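**Lista:** felley-pinzas
**Fecha:** miércoles, 28 de julio de 2021
**Asunto:** Re: La apertura se queda congelada a mitad de toma

Hola a todos:

Contesto por partes, que el hilo se me ha ido acumulando y ayer no tuve cabeza para nada que no fuera pelearme con la Woro.

> Nos vuelve a pasar en Pelley: el vídeo sigue perfecto, pero la lectura de apertura de la pinza se clava en un valor y ahí se queda hasta que paras y arrancas otra vez. Jin no da ningún error y guarda la toma como buena. ¿Le ocurre a alguien más? ¿Es el firmware?

¡Sí, me ocurre! Y no, no creo que sea el firmware (llegué a cargar el anterior y me falló igual, así que por lo menos eso lo descarto en mi unidad). Yo apostaría por el conector del sensor. Con la pinza quieta sobre la mesa no he conseguido que falle nunca, pero en cuanto la llevo en la mano y giro la muñeca más de la cuenta, se clava. En la peor sesión perdí 53 tomas, y lo descubrí cuando ya había recogido todo, qué rabia.

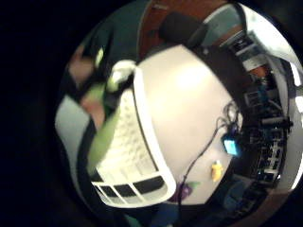
### Mesa y cables

Sigo con la mesa blanca de siempre, el teclado a un lado y el cable negro dando vueltas por el otro. Ya sé que alguien me va a decir que lo recoja, y tendrá razón. He probado a sujetar el tramo pegado al conector de la pinza con dos bridas y el fallo sale bastante menos, aunque sigue saliendo. Lo que no he probado es cambiar el conector entero; pedí uno y no ha llegado.

> ¿Se puede reproducir con alguna tarea en concreto? Con cajas rígidas a mí casi no me pasa.

Con la cesta de muñecos, casi seguro. Hay que meter la pinza inclinada para llegar al fondo y ahí se fuerza la muñeca. Además son blandos, ceden, y mirando el vídeo cuesta saber si los dedos han cerrado del todo o no, o sea que a ojo no pillas el error.
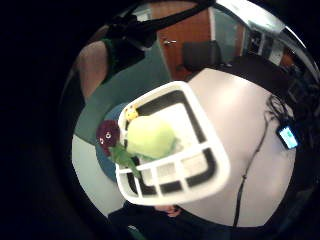
*La cesta blanca ladeada, con el bicho verde de forma de lagarto cruzado en el borde.*

Ahora lo que me preocupa de verdad. Una toma de estas, si la reproduces en el brazo, manda la pinza a un valor fijo mientras el resto se mueve con toda normalidad. A mí se me quedó cerrada en el tramo en que tocaba soltar y el brazo se llevó la cesta por delante. No hubo daños, pero yo tenía la mano bastante más cerca de lo que debería. Por favor, **no reproduzcáis nada grabado con la Woro sin revisar antes la curva de apertura**, y con la seta de emergencia a mano.

De momento hago esto:

- Al terminar cada toma miro la curva en Jin. Si pasa 12 muestras seguidas sin variar nada durante un agarre, fuera.
- Paro cada 8 tomas y reinicio la lectura.
- Nada de giros bruscos de muñeca con el cable tirante.

Tengo por revisar unas 3000 tomas antiguas y no pienso hacerlo a mano, así que estoy con un script. Es feo, pero si alguien lo quiere lo subo a la carpeta de Felley tal como está.

¿Quien abrió el hilo podría decirme si su conector es el recto o el acodado? El mío es el recto.

Un abrazo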